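Notes on Collecting Simulated Demonstrations

The Okeo project has entered its second month of data collection, and I would like to record here how the work is organized. The purpose is to gather examples of a single arm picking up household items in clutter. All of it is done in simulation.

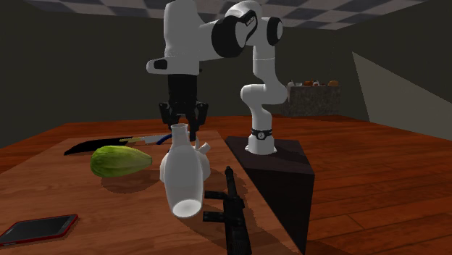

Each operator is assigned a block of 20 episodes. The object set is drawn from a shared library, and it is deliberately mixed: kitchenware, produce, and a few things that have no place in a kitchen. Mei Ostrowski maintains the library and approves every addition to it.

An episode is limited to one grasp and one placement. Bottles and mugs are recorded most often, as their shapes allow more than one reasonable grip – by the neck, by the rim, or around the body.

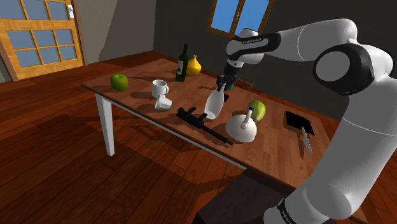

Failed attempts are kept and labeled as such. Baltasar Montecinos has asked that operators refrain from restarting an episode after a poor approach, and I support that request. Corrections are valuable to the learner. 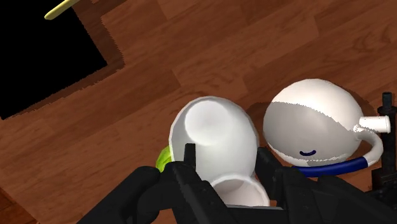

Views from the wrist are stored together with the room views under the same episode number. Any block with more than three missing views is returned to the operator.

The present target is 100 accepted blocks by the end of December. Facundo Herrera will review the labels, and questions about the format should be addressed to him.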